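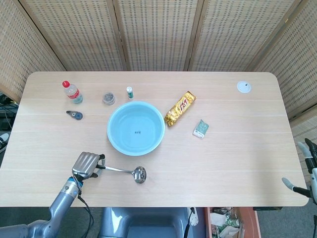
Abilio Sepúlveda told the class that he would never buy a two-armed tabletop kit from its data sheet again. His first one, a Kedex, was rated for everything he needed, and it took him until March to get it to hold a spoon.

His complaint is a fair place to begin a chapter on choosing a kit. The earlier chapters treated the arm, the hand and the controller as separate parts. A buyer meets them as one product, with one price and one manual, and has to judge how well they work together.

We will use the Pusari bench kit as our main case. It ships as two arms, two multi-fingered hands, a controller and a license for the Plulov task software. The rated load is 300 grams per hand. Setup in our lab took 40 minutes once the table was in place, and most of that went to routing cables.

The tasks in this chapter use ordinary household things: a plastic basin, a water bottle, a correction tape dispenser, a candy bar in foil, a steel ladle. Each asks something different of the hand. A bottle is wide and smooth. A ladle has a long thin handle, and its weight is far from the fingers if it is held near the end — a load well under the rated limit can still twist in the grip.

Data sheets seldom cover this. The Pusari sheet gives load and reach but says nothing about turning force at the fingertips. The Wojcik sheet gives it for one grip only. Section 3 shows how to measure it with a spring scale and a ruler.

We logged 891 grasps for the comparison tables, spread over 27 objects. Failed grasps were kept in the count. Readers with a different kit can run the same tests, though small hands may need a lighter ladle.

Before reading Section 1, write down three objects your own kit would have to handle, and weigh each one.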